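Drernerwood Sanctions Bill Tracker: README

Search this site Go

The Drernerwood Sanctions Bill Tracker is a dataset of legislative and diplomatic records on proposals to freeze or release the assets of foreign states. It is maintained by the Escobedo Institute and distributed as plain CSV. 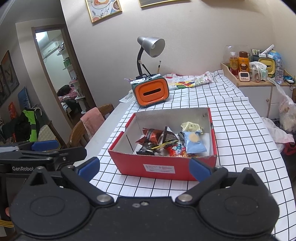
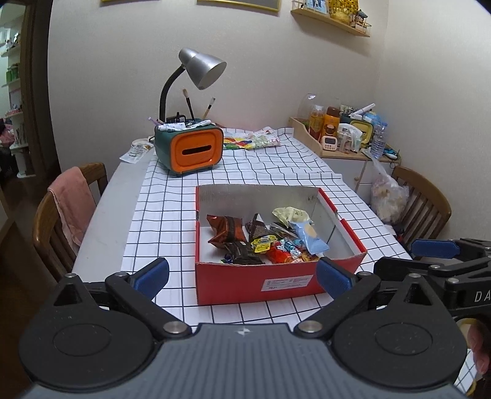
DRERNERWOOD, September 23, 2022

## Contents

The present release holds 2,502 records. Each describes one public step in the life of a bill: a first reading, an amendment, a vote, a veto, or a formal protest by an affected government. Records are drawn from 15 national parliaments.

## Fields

- `bill_ref`: reference given by the chamber
- `step`: type of action, from the list in `steps.csv`
- `target_state`: country whose assets are concerned
- `response`: text of any diplomatic reply, in English
- `source`: title of the published record

## Method

Entries are coded by two readers working separately. Disagreements are settled by the editor, Reginald Oyelaran. Replies from foreign ministries are included if published within 90 days of the step concerned. Statements attributed to unnamed officials are left out.

## Known limits

Coverage of upper chambers is thinner before the July update. Translated replies from the older Ilex archive have not been checked again, and some carry the date of printing in place of the date of issue.

## Use

The data may be reused for research and teaching with credit to the Institute. Corrections should quote the `bill_ref` and be sent through the Grilow issue desk.

Shares 15 | Comments 0

Contact | © Escobedo Institute | Back to top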